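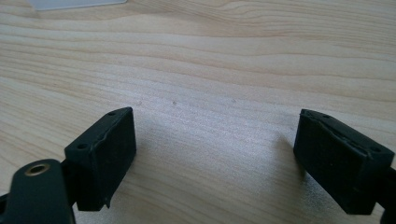 Sorin Živković replied in the morning that the Getdale parish registers should stay in their present order until the index is complete, and that the earlier numbering must be kept in pencil beside the new. The office has accepted this.

October. Reading room open from 9. Fourteen requests received, most of them for the Falton land surveys. Volume 23 was returned to the stacks with its spine label missing; a replacement has been ordered. Baptism entries were checked as far as page 68, where the clerk's hand changes and the surnames are spelled in two ways. Both spellings will be entered.

A letter was sent to Retamal regarding the loan of the tithe map. The terms are unchanged from last year. Humidity in the lower store was recorded at noon and again at closing.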